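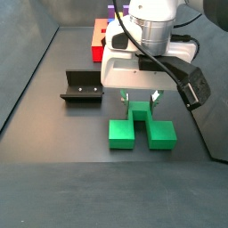
The gripper over the green block, with the black bracket beside it.

What Plotis gets right, and what it charges for

By Efraín Usuga

Birnex sells Plotis as a remote bench service. You pay $207 for a block of time, log in, and run your own control code on an arm inside a small gray enclosure. The task is assembly with chunky colored parts. Your results come back as logs and video. I teach an evening robotics course at Jedthorpe and bought 2 blocks in October to see if I could drop our own arm from the budget.

I think the service is worth the money for a class like mine, but the price page should be clearer.

The parts are the best thing about it. People complain that they look like toys, and I don't see why that matters. A green piece with two feet and a tab in the middle gives the fingers one sensible place to close. If your code comes in at a bad angle, you find out right away. My students learned more from that shape than from a month of picking up plain cubes in simulation. Simulated cubes forgive a lot.

The walls help too. Our arm at school sits on an open table, and a dropped part ends up on the floor. Inside an enclosure it stays where a person or a camera can find it. The walls do mean you have to plan your approach with some care near the corners, and a few students hated that. I told them real work cells have walls.

Then there is stacking, where I have mixed feelings. 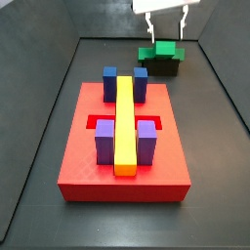 Four pillars on a red base with a yellow beam across them is a modest structure, and it is still hard to build from scratch with two fingers. Every small error in placing a pillar gets passed on to the beam. Good exercise. But Birnex counts setup against your time – 45 minutes of my first block went to loading code and checking the camera view before the arm moved. On a paid clock that hurts. Karagiannis, the other service I looked at, starts billing at the first motion command, and I'd like to see Birnex do the same.

Support was fine. I wrote at night and had an answer by breakfast.

The advertised figure of 200 attempts per block assumes short pick-and-place runs. Anyone doing assembly should expect far fewer, and the page ought to say so. I'm buying one more block for the spring group. We're keeping the school arm for now.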